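Ticket 221: episode recorder stops when microwave door opens
Project: Lemma (kitchen tasks), Clistcombe robotics club
Status: Fixed, watching
Priority: High, we demo in November

Reported
Recording for the "open door, look inside" task dies partway through. The log says "exposure limit, stream closed" and the episode saves without its last part. It happened on 3 tries out of the first batch this afternoon. The plate-stacking task records perfectly, same laptop, same cable.

Update 1
Swapped the cable and restarted the recorder. No change. Ran it with the door shut the whole time and got a full episode, so the recorder itself is healthy. Great clue!

Update 2
Stepped through one of the failed episodes and the last saved picture is the one we needed. The oven lamp comes on with the door and everything inside goes bright, especially the panel high up on the right wall of the cavity. The counter and wall behind are pale as well, so apart from the dark door glass there's not much for the auto exposure to settle on.

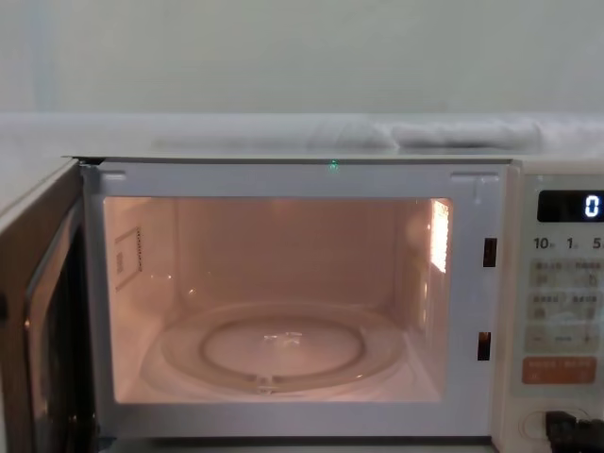 Door open, lamp on, turntable empty, display at 0.

Update 3
Found it, and it's such a satisfying one. The Andex capture script treats a big jump in exposure as a camera fault and closes the stream. Our config still had the jump limit at 200, copied over from the Prasbridge summer project, where they only filmed under steady lights. Turned off auto exposure, locked it to a fixed value and took out the limit for this task only.

Result: some 200 door openings through the evening session, every one saved complete. The inside of the oven is still a bit pink but you can make out the rim of the glass plate and the roller ring under it, and that's plenty for the labelling group.

Still to do
- Put the locked exposure value in the shared config (it's only on the club laptop at the moment)
- Rerun the failed episodes and delete the short files
- Try the cupboard task with the same settings, no lamp in there so it may come out too dark
- Ask Prasbridge if they want the change too

Leaving this open until the cupboard run is done. Really pleased with this one, the door clips look brilliant!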